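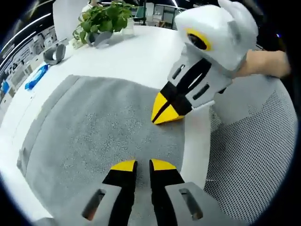
Kit de préhension manuelle Gristwood : fiche du jeu de démonstrations

Version du 2025-01-16

Objet

La présente fiche accompagne le jeu de démonstrations livré avec le kit Gristwood, distribué par la société Fodell. Elle s'adresse aux laboratoires et aux intégrateurs qui souhaitent évaluer le kit avant acquisition ou entraîner une politique de manipulation à partir des enregistrements fournis.

Contenu de la livraison

Le jeu comprend 3561 démonstrations réparties en trois ensembles : manipulation à une main, manipulation à deux mains et interaction entre deux opérateurs. Chaque démonstration réunit un flux vidéo grand-angle, la trajectoire de la pince et l'ouverture des doigts. Un sous-ensemble de 88 démonstrations, réservé à l'évaluation, ne doit pas servir à l'apprentissage.

Conditions d'enregistrement

Les séquences ont été réalisées en intérieur, sur table, dans les locaux de Fodell. Le mobilier et l'arrière-plan n'ont pas été normalisés. Les habillages de pince sont admis et signalés dans le champ « accessoire ».

Organisation des fichiers

demos/ : enregistrements, un dossier par démonstration
calib/ : paramètres optiques de chaque pince
index.csv : identifiant, ensemble, tâche, accessoire, durée
outils/ : scripts de lecture et de conversion au format Harnow

Limites connues

Les images conservent la distorsion de l'objectif et leur bordure circulaire sombre. La correction géométrique relève de l'utilisateur ; les paramètres nécessaires figurent dans calib/. Les efforts de contact ne sont pas mesurés.

Licence et assistance

L'usage est autorisé à des fins de recherche et d'évaluation interne. Toute redistribution requiert l'accord écrit de Fodell. Les anomalies sont à signaler au moyen du formulaire joint au kit, en précisant l'identifiant de la démonstration. La prochaine révision est prévue en septembre.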